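Call for participants: handling-practice review, Girkby

Vokudport seeks operators to test draft rules for hand-held gripper work in homes. The draft has 63 clauses – most cover grip, spacing and item placement.

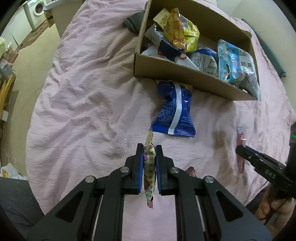
Two grippers in use on snack packets, box on the bed.

Requirements: steady hands, written English, one session in July. Operators open the jaws fully before each approach and log any clause they find unclear. Apply to Percy Guzmán, quoting ref. 443. 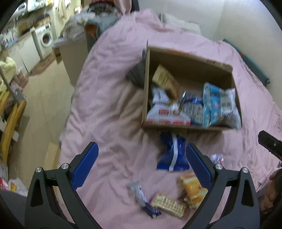

Selection

Stuart Haslam reviews all applications.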